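Freelance Writers and Fact Checkers Wanted: Short Lives of Scientists

Trukden Reference, remote, paid per entry
Posted 27 March 2024

Most short biographies of scientists on the web are copied from other short biographies of scientists. You have read them. The birthplace is a little off, the childhood is one anecdote with no source, the prize gets three paragraphs and the work gets one. We publish this kind of thing too, and we are tired of being part of the problem. We need writers and checkers who don't believe what they read, including what they read on our site.

Trukden Reference has 662 entries on physicists, chemists and a few astronomers. Last year we had a sample of 83 checked against letters, university records and the papers themselves. In 51 of them the checker found at least one statement that could not be traced to anything older than another website. Some of those statements were probably true. Probably is a poor thing to print under somebody's name.

The work

Writers take an existing entry and rebuild it from the sources up. You will be given the old text, a list of the claims in it, and access to the Brinska newspaper and journal archive for as long as you are working with us. You hand back a new entry with a source for every date, place, job, marriage and award, and a plain account of what the person worked on that a high school student could follow. If you can't find a source, the claim comes out. We would much prefer a short entry with a gap in it to a smooth one.

Checkers get the finished entry and try to break it. They don't rewrite. They mark what fails and send it back.

Things we see too often and will not pay for: "showed an early interest in science" (who says so, and when did they say it?); deathbed remarks; the teacher who declared the child would never amount to anything; "widely regarded as the father of" anything at all. A discovery made by a group should be credited to the group, with the students and technicians named where the record names them. 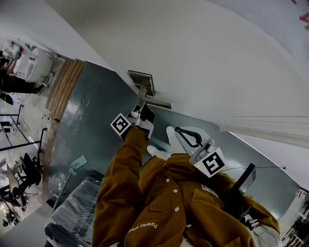

Hand-held gripper at a metal wall handle.

Who we are looking for

You should be able to read a physics or chemistry paper from the first half of the last century well enough to say what it claims and what it doesn't. A degree may help. We have had excellent work from a retired high school teacher and some very poor work from people with a long string of letters after their names, so please don't lead with the letters.

A second reading language is useful, German, Italian or Russian most of all. Tell us how well you really read it. We will send you a page to find out.

You need to be comfortable writing "the sources disagree" and leaving it there. You also need to put up with a checker you have never met telling you that your favorite paragraph rests on nothing.

Please don't send us text produced by a chatbot. We can't always spot it, and we won't pretend we can, but the source list tends to give it away: we look up every reference, and the ones that don't exist are easy to notice.

Pay and terms

Writers receive $200 for each accepted entry. Checkers are paid by the hour at a rate agreed before they start. Accepted means it has passed the checker, and one round of repairs is expected and included in the fee. If we drop an entry for reasons of our own after you have started, you are paid in full.

This is contract work with no benefits and no promise of a steady flow. Some months there will be four entries for you and some months none. Other ads of this type talk about exposure and joining a family. You will get your name at the foot of the entry and a payment.

The first batch covers nuclear and particle physicists and goes live in June. Chemists come next. Anyone who wants only the famous names should know that those are mostly taken, and that the less famous ones are usually more interesting to research and a good deal harder.

How to apply

Choose any entry on our site and find a claim in it that you don't trust. In one page, tell us where the claim seems to come from, how far back you could follow it, and what you would print in its place. A dead end is fine if you show how you got there. Add a few lines about yourself and say whether you want to write, check or both. A writer can't check his or her own entries – we have had to say this more than once.

We also ask for one piece of published or unpublished writing on any subject. No cover letter, please. No résumé longer than a page.

Send everything through the contributors form on the Trukden site and put "Poddale" in the subject box, which is our name for this project and gets your message to the right inbox. If your page is promising we will set one paid trial entry at the full fee. Contracts and payments are handled by our publishing office, Mac Giolla, so don't be alarmed if the paperwork arrives under that name.

Everyone who sends a page gets a reply. It may be a short one.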